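Subject: Re: [tabletop-makers] Blocks and boards on the same table, do you clear off or not?
Date: August 2023

Hi all,

Catching up on the list after a long stretch away (the last thing I posted was in February, I think, the endless one about felt). I loved this question and I have opinions! The quoted bit first so you don't have to dig for it:

> I've been making game boards to go with my block sets and my table
> is always a mess. Do the rest of you put the board away when you get
> the blocks out, or just shove it to the back? Also, does anybody have
> a feeling about color? My Grollanetti blocks are all one shade of blue
> and I lose them against everything. I have 18 of them and I swear I
> can only ever find half. 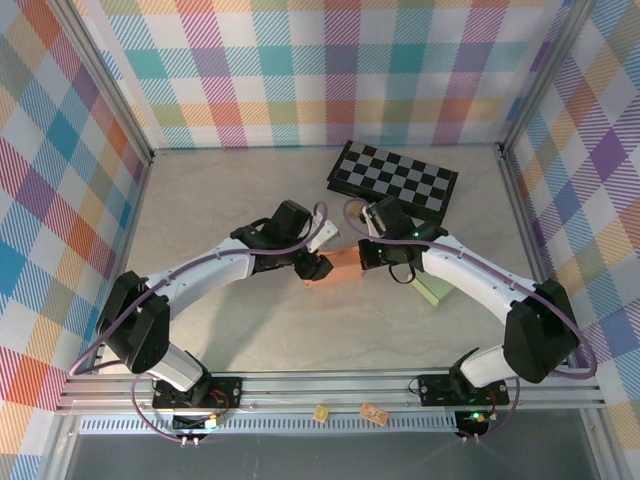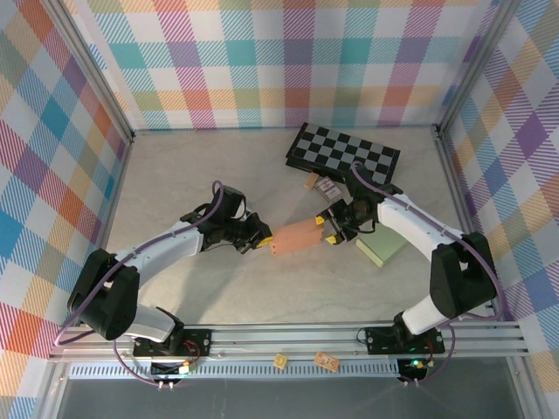

On color, I've gone completely over to pastels and I'm not going back. I used to stain everything dark brown because I thought it looked grown up, and then I'd spend the evening patting around the table for pieces. An orangey pink like that block in the middle is just about perfect on a pale top, you catch it from across the room. The pale green one off to the right is prettier if you ask me, but it's a quieter color and I can imagine setting a mug on it. If you're repainting your blues, I'd do most of them in the pink and save the green for a few specials. I use the Skirneo chalk paint, two thin coats, and I let it sit overnight between them (I know the can says less, don't write in).

As for clearing off, I'm a shover. My checkerboard lives toward the back of the table, at whatever angle it landed, same as the black and gray one up there, and as long as there's a good open patch in the middle for the blocks I'm happy. I did try being tidy for a while. I bought a Clurkley tray with a lid and put the board in it every night, and all that happened was I stopped playing checkers.

Black and gray is a nice combination for a board, by the way! I've only done red and cream and the red bleeds into the cream every single time, tape or no tape. If anyone has a trick for crisp edges on squares I'm all ears. I sand between colors with 220 and it helps a little, but only on maple, and the pine is hopeless.

Oh, and somebody asked a while back about the Slanina box with 377 pieces. Mine was short 3 when I finally sorted it, all of them the skinny kind, and the seller mailed replacements without any fuss. They're a hair thicker than the originals but they stack fine.

I still have that bag of maple offcuts if anybody wants it for the postage. Write me off list and tell me what sizes you need.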